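Workplace Seating and Workstation Setup
Handout 2: The Backrest and Headrest
Instructor: Danica Brabec
Batwood Training Center, Room 396 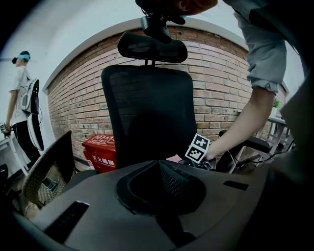

Figure 1. Office chair with mesh headrest and tall backrest.

Purpose of this unit

Handout 1 dealt with seat height and the position of the feet. The present unit moves to the upper part of the chair. Participants should read it before the Wednesday practical and bring the measurement sheet issued at registration.

Terms used in this course

Backrest: the upright part of the chair that supports the trunk. Its outer rim holds the shape; the mesh or padding inside the rim carries the load.
Headrest: a separate support above the backrest, joined to it by one or more posts. The headrest in Figure 1 is wide and rounded, and stands on short posts.
Lumbar zone: the lower part of the backrest, at the level of the small of the back.

Setting the backrest

Sit fully back in the seat before making any adjustment. The lumbar zone should meet the small of the back without pushing the sitter forward. Users who perch on the front edge of the seat receive no support from the backrest, however well it is set.

Setting the headrest

A headrest is intended for reclined sitting and short rests. During keyboard work the head should balance over the shoulders — contact with the headrest is not required. Check that it sits level from left to right. The headrest in Figure 1 is slightly tilted, with the left end higher than the right. On some models the angle can be adjusted by hand; on others the fixings must be checked with the chair unoccupied.

Practical exercise

Work in pairs. One participant sits while the other records backrest height and headrest angle, first as found and again after adjustment. Exchange places and repeat. Completed sheets go to Marek Holub at the end of the session.

Reading

Course reader, section 2, "Supporting the Upper Body." Questions on the reading may be addressed to Romana Skála, extension 554.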